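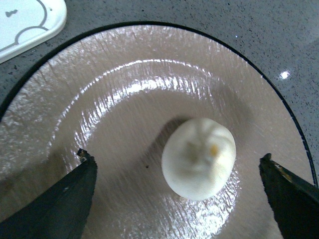 El bar Thân, en la calle Prosbridge, ha retirado de su carta el plato combinado y ha puesto en su lugar un solo bollo al vapor. La medida entró en vigor el 23 de diciembre de 2022, fecha en la que media ciudad estaba pensando en cordero y la otra media en cómo librarse de la cena de empresa. El bollo es blanco, pequeño, con los pliegues recogidos arriba y una manchita anaranjada junto a la coronilla que los clientes veteranos examinan con la gravedad de quien compra un melón. Llega solo en un plato redondo, brillante y bastante más ancho de lo que la ración parece pedir.

El precio, 9 euros, incluye el plato en el sentido de que uno puede mirarlo mientras come. La casa defiende que el tamaño de la vajilla realza la pieza. En la barra circula otra explicación, según la cual el local compró de una vez 1.130 platos del mismo modelo a la distribuidora Hunel y tiene intención de amortizarlos. El bar no ha querido comentar la cifra, aunque tampoco ha escondido las cajas del pasillo de los baños, por donde ahora hay que pasar de perfil.

Los bollos se preparan cada mañana y salen en tandas hasta las cuatro de la tarde. De relleno hay cerdo, col con setas y un tercero que la pizarra anuncia como «sorpresa» y que, a juzgar por lo oído en la terraza, suele ser cerdo. No se sirven para llevar. Tampoco se parten por la mitad para compartir, después de un incidente con una mesa de 14 comensales que pidió cuatro unidades y catorce tenedores.

La asociación vecinal Brikico, que en marzo recogió firmas para que el bar conservara los huevos con patatas, asegura haber reunido 1.727 apoyos. El barrio es pequeño y hay quien firmó dos veces, una por los huevos y otra por las patatas. La entidad pedirá ahora una solución intermedia: que el bollo venga acompañado de algo, lo que sea, visto que sitio en el plato no falta.

De momento el establecimiento solo ha cedido en un punto. A partir de enero habrá pan en las mesas, a 1 euro la cesta, y se podrá pedir salsa aparte. El café sigue como siempre, en taza pequeña y con dos sobres de azúcar.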